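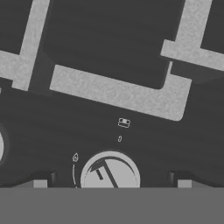
Notebook, 30th July — ceasefire coding, second pass

Finished recoding the Coltance batch. There are 100 case files in it and I had left the hard ones for last, which was a mistake, as they took most of the day. The easy ones are where both sides signed a text and the text has a date. The hard ones are where a truce was announced on the radio by one side and the other side simply stopped shooting.

Rule I used today, to be checked: if only one party announces, code it as unilateral, even when the other party keeps to it. The old codebook let us call that "mutual, informal" after 14 quiet days. I could not apply that the same way twice. Going back over my own February codes I found four files where I had done it one way and then the other, with nothing in the notes to say why.

Start dates are a separate problem. The Bedetti chronology gives the day of the announcement. The Zelenák papers give the day the order reached the units, which can be a good deal later. I am now entering both, in two columns, and leaving the choice to whoever runs the model. The column names are start_announced and start_field. Please don't merge them.

Border cases: three of the Prudville files cover fighting on both sides of a state line. I had them down as one ceasefire each. After rereading the texts I think two of them should be split, as the clauses on prisoners apply to one territory only. The third stays whole. Marked in yellow in the sheet.

Renewals: still not happy. A truce that lapses for a few hours and is then extended is in there as one event. A truce that lapses for 20 days and comes back with the same wording is two. In between I have been guessing, and the guesses lean toward one event when the mediator is the same person.
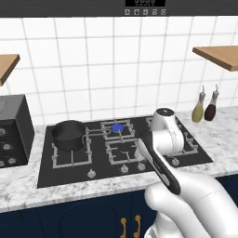

Puspita Krishnan wrote back on the renewals and thinks the mediator should have nothing to do with it. Her point is that we use mediator as a variable later, so letting it decide what counts as an event puts it on both sides of the equation. She would cut on elapsed time alone and report what happens when the cutoff moves.

She is right about the circularity. I will redo the in-between files with the mediator column hidden. About a morning's work.

To do:
Recode renewals on time alone, two cutoffs.
Split the two Prudville files and give them new IDs at the end of the list, so the old numbers stay put.
Send Tiruwork Dinsa a blank sheet and the revised rules for the reliability check. No codes from me in it.
Ask whether the Zelenák papers have a index for the last box. I worked from the folder labels and may have missed the annexes.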